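Zurngate Building Operations Group
Minutes of the meeting of 04/10/2026
Second-floor meeting room

Chair: Lakmal Bhattacharjee
Represented: building management, Stakero (mechanical contractor), Maksymiv (tenant, floors 2 and 3), Junside (tenant, floor 4)

1. Previous minutes

Accepted with one correction. Under item 4, "west riser" should read "east riser." The west riser was replaced under the earlier contract and is outside the present scope.

2. East riser replacement

Stakero tabled the revised sequence. The work remains in two stages: basement to the floor 2 branch, then floor 2 branch to the roof tank room. Isolation valves at floors 1 and 2 will be installed first, so that stage two does not affect the ground floor.

The existing pipe is galvanized steel with threaded joints. A section removed at the basement tee showed heavy scale on the lower half of the bore. Stakero recommends copper throughout, with press fittings in the shaft and brazed joints in the tank room only. Management accepted the recommendation. Hot work permits are therefore needed for one location.

Junside asked whether the floor 4 branch could be upsized at the same time. Stakero will price it as a separate line. The branch is not undersized for the present fixture count, and the change would be at the tenant's cost.

Action: Stakero to issue the branch price with the final drawings.

3. Access to the shaft

The floor 3 shaft panel is behind fixed shelving in the Maksymiv file room. Maksymiv will empty the shelving but asked that management take it down and put it back. Agreed. Clear working space in front of the panel is to be 20 inches wider than the opening on the hinge side.

Keys to the shaft panels are held at the front desk under tag 2061. The tag is to be signed out each morning and returned the same day. Two keys went missing during the west riser work and the locks were not changed afterward. Management will change them before stage one.

Action: management, locks and shelving.

4. Shutoff periods

Each stage needs one full shutoff and several short ones. Full shutoffs will start after the close of business. Short shutoffs will be limited to one floor at a time, with written notice to the tenant on that floor.

Maksymiv objected to any shutoff during its September audit. The program was amended so that stage two finishes before then. If stage two runs late, the remaining work moves to the following month and the temporary connection at floor 2 stays in place.

Restroom access during short shutoffs: tenants may use the next floor down. Junside asked that its door release be left on for those periods. Agreed, subject to a note in the security log.

5. Flushing and sampling

New pipe will be flushed, disinfected, held for the specified contact time, and flushed again until the residual matches the incoming supply. Samples will be drawn at the basement, at the furthest outlet on each floor and at the tank room. No outlet is to be returned to drinking use until the lab result for that floor has been received in writing.

Aerators are to be removed before flushing and bagged by floor. The chair noted that on the west riser they were left in place and blocked within days. Stakero confirmed that removal is now in the method statement, section 7.

6. Cost

The contract sum is unchanged except for the second isolation valve, which adds $300. Approved. The contingency has not been drawn on.

7. Noise and dust

Core drilling at floors 2 and 3 will be done outside office hours. The shaft will be sheeted at each open panel and kept under extraction. Maksymiv asked for its smoke detectors near the panel to be covered by the alarm contractor only. Agreed.

8. Drinking water during the works

Dispensers on floors 2 to 4 are fed from the east riser and will be tagged out from the start of each stage until the sample results are in. Management will supply bottled water to each floor pantry. Cases are to be stacked no more than four high and kept off the electrical closet side. Bottles used at desks should have a screw cap, as on the 550ml Nongfu Spring bottle lying across the mouse pad, and be closed when not in use. Junside asked for a larger container in its kitchen for filling the coffee machine, and management will provide one. Empties go in the recycling bin at each pantry, caps on. 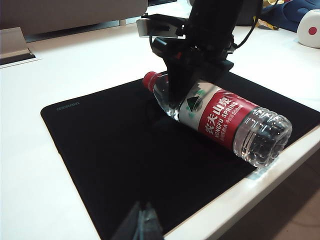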